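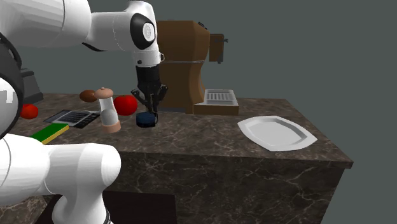 *Robot arm with a black gripper over a countertop (computer render).*

Handout for week six, Wednesday, March 5, 2025

# Overnight levies in small visitor towns

Welcome back, everyone, and thank you for the reading notes, which were a pleasure to go through on the train. Last time we talked about day visitors and how a place copes with them at the roadside. This week we move indoors, so to speak, and look at people who stay the night, and at the small charge a growing number of towns would like to add to their bill.

I have kept the arithmetic light. If you can multiply and divide you will be perfectly all right, and if you'd rather not do it in your head, nobody minds a calculator. Please bring this handout to the seminar as well as the lecture, as we will be scribbling on it in both.

## What we mean by a levy

An overnight levy is a charge on a stay. It is usually collected by the person who runs the accommodation and then passed to the local authority. It goes by all sorts of names (bed tax, city tax, visitor charge, guest contribution) and students sometimes lose marks by treating these as different things when a local leaflet has simply picked the friendlier word. Look at what is being charged and to whom, and don't worry too much about the label.

Broadly, there are two ways of setting one:

- **A flat charge.** So much per person, or per room, per night. Easy to explain at a front desk, and easy to print on a sign. It weighs more heavily on somebody in a bunkhouse than on somebody in a suite.
- **A percentage.** A share of the price of the room. It rises and falls with what people spend, but the owner has to work out what counts as the room price, and this is where the trouble starts. Is breakfast in or out? What about the dog? What about a package with a boat trip folded into it?

Some places mix the two, with bands according to the type of accommodation. I have a soft spot for bands, I admit, though they do bring arguments about who belongs in which one, and a guest house with a bar can argue for a very long time.

## Our two towns

We will use the same two towns right through to the end of the unit, so it is worth getting fond of them now.

**Wunach** is a lakeside resort. It has 671 households living there all year and 2544 bed spaces for visitors, counting hotels, guest houses, holiday lets and the two campsites. You will see straight away that a full August night changes the place completely. The town has one main road, one pharmacy and a ferry pier that needs repairing more often than anybody would like. The largest hotel is the Castellanos, at the pier end.

**Stallton** is inland, a market town with a racecourse and a good bus service. It has 681 bed spaces, nearly all in pubs and small hotels, and a resident population many times larger than Wunach's. Visitors matter to Stallton, but on an ordinary Tuesday you could walk through it and hardly notice them.

Keep both in mind when you read arguments for or against a levy. A great deal of the writing on this subject assumes a Wunach, and then gets applied cheerfully to a Stallton, where it doesn't fit nearly so well.

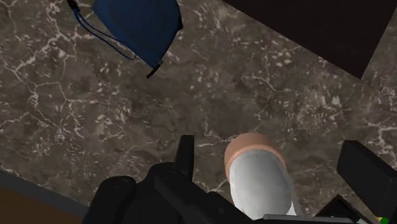
*A navy blue bag on a brown-grey marble surface with white veining.*

## A worked sum

Let us suppose Wunach brings in a flat charge of £1 per person per night, and let us take the month of April, which has thirty nights and, in this town, middling trade. Say the beds are 50 per cent full on average.

1. Start with the bed spaces: 2544.
2. Take half of them: 1272 people on a typical night.
3. Multiply by the charge: £1272 a night.
4. Multiply by thirty nights: £38,160 for the month.

That is before anything is taken off. Now go through the things that do come off, and be generous with yourself over time here, as it is the part most people rush:

- children under the age limit, if there is one
- long stays, where many schemes stop charging after a set number of nights
- people staying for work or for hospital treatment, where these are exempt
- the share kept by owners for the bother of collecting it
- the authority's own running costs
- money that is owed and doesn't arrive

Suppose all of these together take a quarter. A quarter of £38,160 is £9540, so the town is left with £28,620. It is still a decent sum for a small place, but it is a different sum from the one on the poster, and a campaign that promises the first and delivers the second will have some cross letters to answer.

Try the same steps for Stallton before the seminar. Use the same charge, the same month and the same share of beds filled. You will meet half a person along the way. Leave the half in until the end and all will be well.

## Who pays in the end?

This is my favourite part of the topic, and I will try not to run over.

The law may say that the guest pays. The receipt may say so too. But think about a guest house owner who has always charged a nice round figure and doesn't want to go above it. When the levy comes in, she may quietly trim her own price so that the total stays as it was. In that case a good part of the charge has landed on her. The hotel next door, with a waiting list every weekend, adds it to the bill and carries on as before.

What decides it is how easily people can go elsewhere. Families who have been coming to Wunach for the lake are unlikely to turn back over a few pounds. Somebody who wants a bed near the racecourse at Stallton, and has a car, may well sleep in the next village along if the charge stops at the town boundary. Economists call this elasticity, and you are welcome to use the word, but please explain it in your own terms the first time. I'd much sooner read a plain sentence about a family and a car than a definition lifted from a textbook.

There is also the matter of the day visitor, who uses the car park, the benches, the bins and the public toilets, and pays nothing under an overnight scheme. Hotel owners raise this at every meeting and they have a fair point. Whether it is an argument against the levy, or an argument for a second charge alongside it, is something I'd like you to come with a view on.

## Collecting it

Collection sounds dull and it is where schemes come unstuck. In our Wunach case, owners send in a return every three months through a booking package called Hidex. The larger hotels find this no trouble at all, as the nights are already in the system. A couple letting one room above a shop have to type everything in by hand, and they are the ones most likely to be late.

Three questions worth asking of any scheme you read about:

- Is there a full list of who is letting rooms? Without one, the honest owners carry the rest.
- Is the charge taken at booking or on arrival? If it is at booking, what happens to cancellations?
- Who checks the returns, and are they paid to have the time for it?
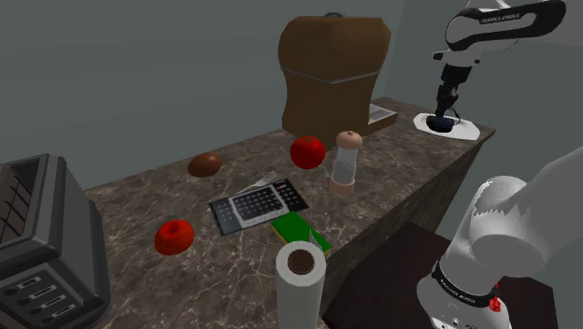

## Spending it

Most schemes promise that the money will be ring-fenced, meaning that it can go only on certain things. Read the list of things very closely. "Visitor services" might cover new toilets, or a brochure, or the wages of somebody who used to be paid out of the general budget. That last one is perfectly legal in many places, and it means the levy has replaced money that was already there. You will see it called substitution in the reading.

Wunach's draft list has the pier at the top, then street cleaning in the summer months, then a winter bus. I rather like the winter bus. It serves residents at a time of year when hardly anybody is visiting, and there is a lively disagreement over whether it belongs on the list at all. Some would say that residents put up with the crowds in August and are owed something in January. Others would say that a charge on guests ought to buy something that a guest might use. Both sides have reasonable people on them, and in your essays I am quite happy for you to take either.

## For the seminar

Please come with the following, in note form, on one side of paper:

- your Stallton sum, with the steps shown
- one exemption you would keep and one you would drop, with a sentence on each
- a short opinion on day visitors
- a question of your own, however small

The essay title for this block is *"A levy suits Wunach better than it suits Stallton." Discuss.* You may bring in a real town you know well, provided you tell me where your figures come from. Essays are due in April, on the last teaching day before the break, and should be handed in at the department office in the usual way - by noon, please, as the office closes for lunch and the door really is locked.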